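Ticket: label printer at the Hilness counter skips every other label
Status: closed, reopened, closed again

OK, I'm writing this one up properly because it ate my whole Monday and I don't want to do it twice. The Hilness shop prints shelf labels from the Nouri stock program, and last week the printer started feeding a blank after every good label. Print, blank, print, blank. We were burning through rolls at double speed, and a roll is 500 labels, so you can do the math on how happy the front counter was.

First thing I tried was the obvious one: power off, hold the feed button, power on, let it find the gap between labels. It spat out a few blanks, stopped in the right spot, and looked great. Then I sent a test page and got a blank right after it. Hmm.
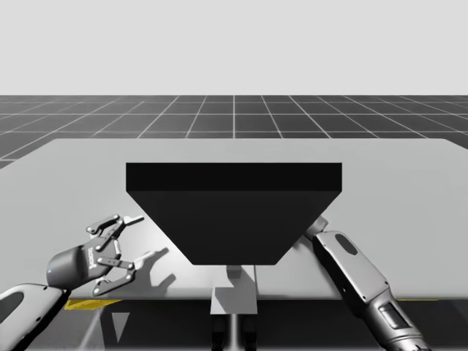

Posted by Rosstead store support

Next I went after the sensor. I wiped it with a dry swab, wiped the roller too, and picked a shred of sticky backing out of the cutter (gross, but not the culprit). Same result. I swapped in a fresh roll from a different carton and still got the blanks. So by lunchtime I was pretty sure the hardware was fine and something upstream was telling it to feed an extra label.

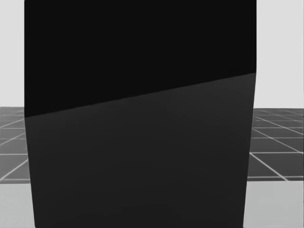 3 min read

I plugged the printer into my own laptop and printed from a plain text file. Perfect labels, 12 in a row, no blanks at all! Back on the counter PC it went, and the blanks came right back. That was good news, since it meant I could stop taking the lid off.

The counter PC had picked up a new printer driver by itself, and the new driver had quietly put the label height back to its default. Our labels are 32 mm tall. The driver was set to something a good bit taller, so every job ran over the gap by a hair and the printer fed one more to catch up.

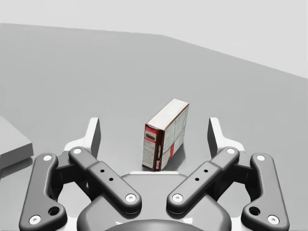 Rosstead store support, second-line tech

I changed the height to 32, saved it, printed - fixed. Closed the ticket. Went home feeling smart.

Then it reopened the next morning. Same blanks, same counter. I had changed the height under my own login, and the shop runs under a shared one, so their settings never moved. You have to go into printer properties, then Advanced, then Printing Defaults. The button called Preferences looks like the right place and only covers whoever is logged in. 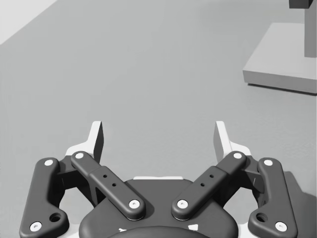 So I set it again under Printing Defaults, restarted the print spooler, and had the counter run their real backlog, all 825 labels. No blanks. I also turned off automatic driver updates for that one device. If the Ollell shop calls with the same thing, start with the label height and leave the sensor alone.

Recent tickets
Nouri login screen goes white after lunch
Receipt printer at Ollell cuts too early
Barcode scanner beeps twice
Shared login locked out again

Last updated: June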